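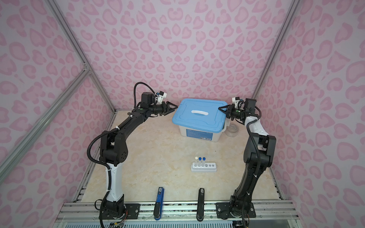
Media release
June
Posted by the Florkamia communications team

Florkamia opens two-arm tabletop recordings to outside labs

Florkamia will let outside research groups use the recordings it makes on its two-arm tabletop stations, the company said this month. The collection is called Grillia and covers everyday handling jobs such as placing test tubes in a rack, passing an object from one gripper to the other and putting a lid on a storage box.

The first release covers 13 tasks and 74 hours of recordings. Each was made by a trained operator steering both arms by hand from a pair of matching controls, with the arm positions and camera views saved together. A learning system can then be trained on the results.

"Most of our day is setting out a table, doing the job, and setting it out again a bit differently," said Judit Erdős, who leads data collection at Florkamia. "We move the rack, swap the tubes, leave a stapler where it might get in the way. If every table looks the same, the system only learns that one table."

Operators work in blocks with a break after every 10 recordings. Attempts that go wrong are kept and labelled – a dropped tube or a missed grasp is stored separately, so labs can choose whether to use it. Wall panels and tabletops are also changed between blocks to vary the colours and patterns behind the work.

Recordings are checked in Flavlow, the company's in-house review program. A second operator watches each one and marks where every step starts and ends.

Greco, a maker of sample-handling equipment, was the first outside partner and has had access for 3 months. It is using the test tube recordings to train its own bench system.

"We asked for more examples with part-filled racks, and they were added to the list," Erdős said of the Greco work. "Other groups can send requests the same way."

Labs can apply through the Grillia page. There is no charge for university groups. Applications are read in the order they arrive, and a second set of tasks is planned for later in the year.

Media enquiries: Florkamia communications, 9 a.m. to 4 p.m.

Recent releases
Flavlow adds side-by-side playback
Florkamia seeks part-time station operators
Greco and Florkamia sign data agreement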